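Bergbahn Plilidero: Parken in Fillovstead oder Shuttle ab Cletstead?
Forum: Ausflüge und Kurzreisen > Anreise und Verkehr
Status: offen

Talstation_West
Erstellt am 22.04.2024
Hallo zusammen,
wir planen im Juni einen Tagesausflug zur Bergstation Plilidero (2.459 m), zwei Erwachsene, zwei Kinder, Anreise mit dem Pkw von Norden. Zur Auswahl stehen Parkplatz P1 in Fillovstead direkt an der Talstation oder der Park-and-ride-Platz in Cletstead mit dem Shuttle von Aerts. Gepäck: ein Tagesrucksack und eine Stofftasche.
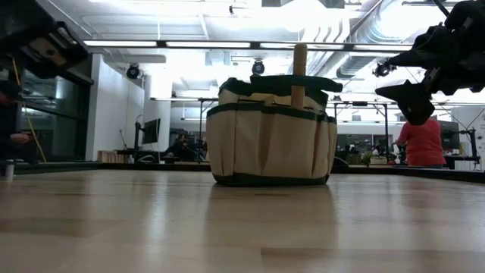
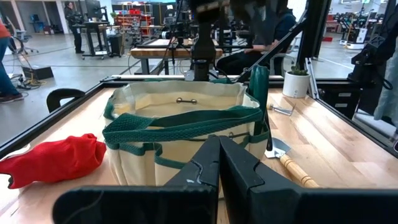

Tasche aus Canvas, cremefarben mit grünem Besatz

Konkrete Fragen:
1. Ab wann ist P1 an einem Samstag voll?
2. Gilt das Kombiticket der Bahn auch im Shuttle?
3. Ist die Rückfahrt an eine Uhrzeit gebunden?
Die Angaben auf der Website und auf dem Aushang, den mir ein Kollege abfotografiert hat, widersprechen sich bei Punkt 2.

kehre17
Zu 1: Letzten Sommer war um 9:15 Uhr Schluss. Danach wird an der Zufahrt umgeleitet, und zwar nach Cletstead. Wer also auf P1 spekuliert und zu spät kommt, fährt die Strecke doppelt.
Zu 3: Die Bergfahrt hat ein Zeitfenster, die Talfahrt ist frei bis zur letzten Gondel. In der Praxis steht man zwischen 15 und 16:30 Uhr oben an.

Umlaufbahn
Zu 2: Das Kombiticket gilt im Shuttle, aber nur in der Variante "Familie". Wir haben dafür 58 Euro bezahlt, Berg- und Talfahrt plus Shuttle. Bei den Einzeltickets muss man beim Fahrer nachlösen.
Parkgebühr P1 kommt in jedem Fall extra dazu. Cletstead war kostenlos.

Gratweg
Bitte P1 nicht schlechtreden. Ich war dort mehrfach um 8 Uhr und hatte jedes Mal freie Wahl. Die erste Gondel fährt 8:30 Uhr, man ist vor den Bussen oben und hat den Rundweg am See fast für sich. Mit dem Shuttle ist das nicht zu schaffen, der erste fährt 8:40 Uhr in Cletstead ab.

kehre17
@Gratweg: An welchen Wochentagen war das? Samstags im Juni ist eine andere Lage als unter der Woche. Dazu kommt die Ausfahrt. P1 hat eine einzige Schranke, und ab dem Nachmittag wollen alle gleichzeitig raus. Ich habe einmal 50 Minuten vom Stellplatz bis zur Hauptstraße gebraucht. Der Shuttle hat eine eigene Spur.

Gratweg
Auch am Wochenende. Und die Wartezeit an der Schranke entfällt, wenn man vorher am Automaten im Talstationsgebäude bezahlt. Die meisten stellen sich an den Automaten draußen, davon ist in der Regel einer außer Betrieb. Der Shuttle hat die eigene Spur übrigens nur auf dem unteren Stück, ab der Brücke steht er mit im Stau.

Umlaufbahn
Das mit der Brücke stimmt. Es sind aber nur wenige hundert Meter.
Fahrzeit bei uns: hin 14 Minuten, zurück 22 Minuten. Takt laut Aushang alle 20 Minuten. Gegen Mittag fiel eine Fahrt aus, ohne Ansage.

Pegelstand_k
Noch ein Punkt, der hier fehlt: Die Busse von Aerts haben kein Gepäckfach. Kinderwagen nur zusammengeklappt, und das liegt im Ermessen des Fahrers. In der Gondel dagegen kein Problem, die Türen sind breit genug und die Kabinen werden auf Wunsch angehalten. Kraxe ist trotzdem die bessere Lösung, der Weg von der Bergstation zum Aussichtspunkt hat auf dem letzten Abschnitt Stufen.

Talstation_West
Danke bis hierher. Kinderwagen ist kein Thema, die Kinder sind sechs und neun.
Nachfrage zum Zeitfenster: Wie streng wird das gehandhabt? Wenn P1 voll ist und wir umgeleitet werden, verpassen wir eine Buchung für 9 Uhr mit Sicherheit.

kehre17
Das Zeitfenster umfasst 30 Minuten. Wer zu spät kommt, wird in das nächste freie Fenster umgebucht, am Schalter, ohne Gebühr. An vollen Tagen kann das nächste freie Fenster allerdings drei Stunden später liegen. So bei uns im vorletzten Jahr.

Umlaufbahn
Bei uns hat sich am Drehkreuz niemand für die Uhrzeit interessiert. 10 Uhr gebucht, 10:50 Uhr da, Ticket gescannt, grünes Licht.

kehre17
Dann war es ein schwacher Tag. Die Sperre wird meines Wissens nur bei hoher Auslastung aktiviert. Verlassen würde ich mich darauf nicht.

Gratweg
Man kann das umgehen, indem man erst vor Ort kauft. Kontingent für die Tageskasse gibt es, es ist nur nicht groß. Um 8 Uhr reicht es immer.

Pegelstand_k
Widerspruch. Tageskasse kostet Aufpreis, und das Familienticket gibt es dort nach meinem Stand nicht. Damit entfällt auch der Shuttle. Kann jemand bestätigen, ob das noch so ist?

Umlaufbahn
Kann ich nicht, wir hatten online gekauft.

Höhenmeter_ohne_Ende
Zur Ergänzung, weil Juni: Der Rundweg am See ist nicht jedes Jahr schon frei. Auf der Nordseite hält sich ein Schneefeld, und solange das liegt, ist der Abschnitt gesperrt. Dann bleibt der Weg zum Aussichtspunkt, hin und zurück eine gute Stunde. Für einen ganzen Tag mit Kindern ist das wenig. Vorher auf der Statusseite der Bahn nachsehen, die wird gegen 7 Uhr aktualisiert. Jacken einpacken, auch wenn es unten warm ist. Oben gibt es an der Terrasse keinen Windschutz.

Talstation_West
Verstanden. Vorläufiger Plan: Abfahrt so, dass wir um 7:50 Uhr in Fillovstead sind, Familienticket online für das Fenster 8:30 Uhr, P1 vorab am Automaten drinnen bezahlen. Falls P1 wider Erwarten zu ist, Ausweichen nach Cletstead, der Shuttle ist mit dem Ticket dann ohnehin abgedeckt.
Zur Tageskasse frage ich per Mail bei der Bahn nach und trage die Antwort hier ein.

kehre17
Passt. Nur die Rückfahrt entweder vor 15 Uhr oder deutlich nach 16:30 Uhr legen.

Gratweg
Der Automat steht hinter dem Kiosk, linke Seite. Nimmt nur Karte.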